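Chapter 3: Sorting and Handling the Tiles

Byline: Đinh. Last updated June.
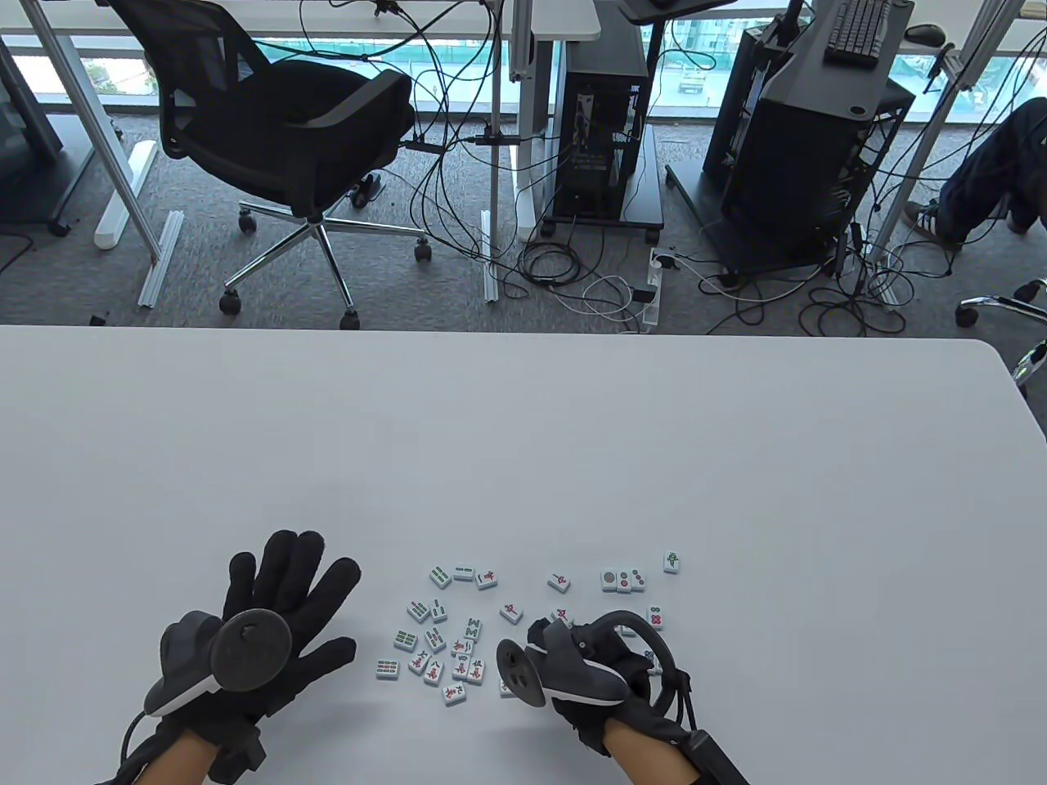 Before any play, before any scoring, you learn the tiles. Names first, then suits, then how to pick them up without looking like you're picking up dominoes. Most students want to skip this chapter. Don't. Every slow table I ever sat at was slow for the same reason, players reading each tile twice.

You need a flat surface, plenty of light, and a handful of tiles. Not the whole set. The whole set comes in Chapter 4. Plain tabletop is fine for now, no mat, though tiles slide more and they're louder. If you share a wall with someone, put a towel down.

3.1 What you are looking at

Three suits. Circles, bamboo, characters. Each runs one through nine, four copies of every tile.

Circles (also called dots, also called coins). Count the circles, that's the number. Easiest suit. Learn the patterns as shapes and stop counting by the end of the week. The seven has a slanted row of three over a block of four, and once you see it you won't confuse it with the eight again.

Bamboo (sticks). Count the sticks, with one catch: the one of bamboo is usually a bird. Beginners put it in the wrong pile over and over. Some sets draw a peacock, some a sparrow, and the travel set from Julletti has something closer to a chicken. All the same tile. The eight is the other trouble spot, sticks leaning into an M and a W.

Characters (cracks, in older American books). Number on top, the sign for ten thousand underneath, usually red. You don't need to read Chinese but you do need nine numbers. One, two and three are just strokes. Four looks like a box with legs. Five through nine take practice, and there is no trick I know that beats flash drills. Write them on the back of an envelope, it helps.

Then honors. Winds and dragons. Leave them in the box this week, same with flowers and seasons.

3.2 Face up, face down

Tiles have a face and a back. Backs are plain and all one color, so nothing about a tile shows when it's turned over. Check your set for chips and stains anyway. A marked back is a marked card.

When you spread tiles for sorting practice, let them land how they land. Crooked, sideways, upside down. That's the point of it. At a real table you will see a six from the wrong side and you have to know it's a six (and not a nine, if you're reading characters upside down, the two really don't look alike but people panic).

3.3 Hands

Small tiles are harder than big ones. With a small set your fingers cover the face when you grab from above. Pick up from the long edges, thumb on one side, middle finger on the other, index resting on top.

Spreading: palm down, fingers open, light pressure. Move the tiles in slow circles. If you press hard they catch on each other and flip.

Gathering: curl the fingers and draw the tiles toward you with the sides of both hands. Keep your wrists low, and watch for tiles hiding under the heel of the hand. One always gets missed. Then the wall comes up short and everybody is looking under the chairs.

Gloves, long sleeves, bracelets. All fine for practice, all change the feel. You lose some of the engraving through fabric, so do the touch drills in 3.5 bare-fingered.

3.4 Drill A: the loose sort

Spread your tiles. Don't straighten anything yet. Say each tile out loud as you touch it: "three circles," "five bamboo," "two characters." Number first and then suit, always in that order. Then pull the suits apart, circles left, bamboo middle, characters right. Inside each suit, low to high.

Time yourself with 21 tiles. A first try might take a couple of minutes. Under 59 seconds is passing for this chapter, and the evening class at Prernstead won't let you move on until you do it twice in a row.

Do not rush the calling. A fast sort with one wrong tile counts as a fail.

3.5 Drill B: by touch

Eyes closed, one tile, thumb across the face. Start with the one of circles and the two of bamboo, they are the most differant. Add a tile each day. Printed tiles won't work here, the face has to be engraved. The Grakport student set, item 1295 in the catalog, is cut deep enough. Cheap ones often arent.

Words to know before 3.6: suit, honor, rank, wall, discard, run, set of three. Definitions are at the back. Copy them by hand if you have the time.

3.6 Runs and threes

Now start grouping. Three in a row in the same suit is a run (chow). Three identical is a pung. From your loose spread, find every run you can, then mix and find them again. Four-five-six of bamboo, good. Four-five of bamboo plus six of circles, no, and you'll do it at least once this week.

Get the Prernstead newsletter. New chapters and drill sheets by email. Unsubscribe anytime.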